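Okay, small thread on what we've been up to on the Kametti project, because I'm too excited to keep it in the drafts!

The question: if a policy learns to sort toys from 200 demos, does it matter if they're all the same few toys, or a big messy mix?
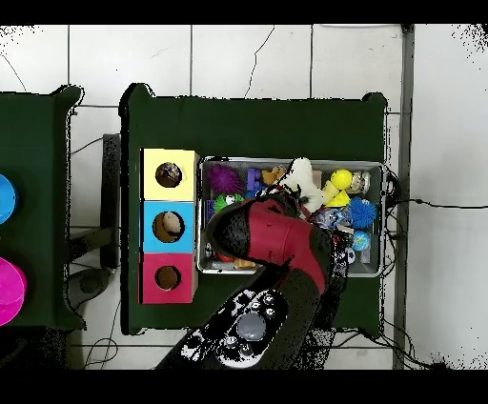
We trained one policy each way, same number of demos, then ran 30 trials apiece on toys neither had seen. Messy mix got 28. Same-few-toys got 11 (ouch).

Spiky and floppy stuff is where the gap really opens up. Next up: 1000 demos, probably in October. Wish my wrists luck!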